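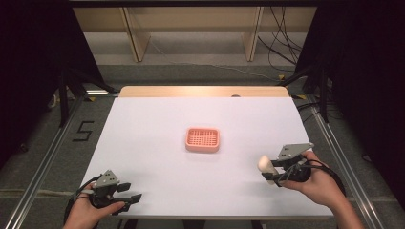
Words: Itziar Vidal
Filed under: Days Out
20th July

The Stendley open day starts at ten, and by a quarter past the free coffee was gone. I mention it for anyone planning on the December one. Bring your own.

Stendley makes and tests small household storage: baskets, trays, drawer inserts, the stuff you buy on a Sunday when you have decided to become a different person. The building is out past the tire place, and you park on the grass. Tickets were free but you had to book, and mine said 61, which a man with a clipboard read out as if I had won something.

You go round in groups of 16. Ours was led by Carmela Cabello, who has been in product testing there for 19 years and has opinions about handles. She took us first through the molding hall (loud, warm, smells like a new shower curtain) and then up to the sorting room, where I would happily have stayed all afternoon.

The sorting room has numbers on the carpet done in black tape. I was sent to 5. The table there is pale wood with a small round hole toward the far side, and most of it is covered by a plain white board. On the board sits one basket, salmon pink, with rounded corners and sides like a waffle. The job is putting small things in baskets. There is a cream-white piece, rounded, a bit shiny, that I would have guessed was a drawer knob or possibly a very expensive mint. Carmela wouldn't say. She says people handle a thing differently once they know what it is, and I can confirm that I handled it like a mint.

I have strong feelings about lattice baskets. Everything I own that is smaller than a walnut has at some point gone through the bottom of one. I brought this up. Carmela told me that the size of the squares had taken them 800 trial pieces to settle, and a woman in our group called it money well spent, though she had a tote bag full of Bamitz tubs and I'm not sure she was neutral.

Pink, by the way, outsells everything. They tried a gray range under the Bagheri name and it went back to the warehouse more or less whole.

Lunch was in the canteen. The cheese roll was fine. The soup was described as vegetable and I have no further information on that. There's a bus back to the station at two and another at four, and the two o'clock left early, so I had plenty of time for the shop.

The shop is one rack and a card reader. I bought a Provumar drawer tray, second quality, with a slight bend in it - it doesn't fit any drawer in my kitchen, bent or otherwise, and is now on top of the fridge with the batteries in it.

Booking for December opens in the fall. Wear shoes you don't mind parking on grass in.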